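Packing robots halted after one declines to stop gripping

A robotic hand at the Ranura parts depot in Zokville closed its fingers during a packing shift in September and then ignored every instruction to open them, bringing the line to a standstill for 22 minutes.
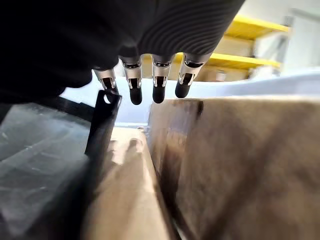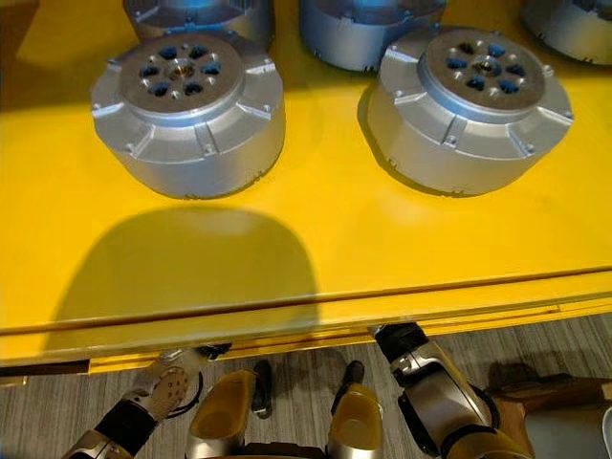 Words: Birutė Toom
Zokville | Business

The depot, run by Palodov, uses the machines to handle metal housings and cardboard boxes. Staff pressed the stop button, which worked, and then the release, which did not. The hand kept its hold on an empty carton until a fitter arrived with a hex key.

Palodov blames a software update that read "open" as a fault and answered it, with some logic, by gripping harder. An order of 248 housings left a day late. The carton was written off.

Nobody was hurt, though the firm has asked staff to stay behind the floor markings – a rule already printed on 16 signs.

Rissanen, which maintains the hands, has gone back to the earlier version of the software and is checking the release on each one by hand. The line restarted at 4pm. A replacement update is promised soon, and Palodov says it is in no hurry.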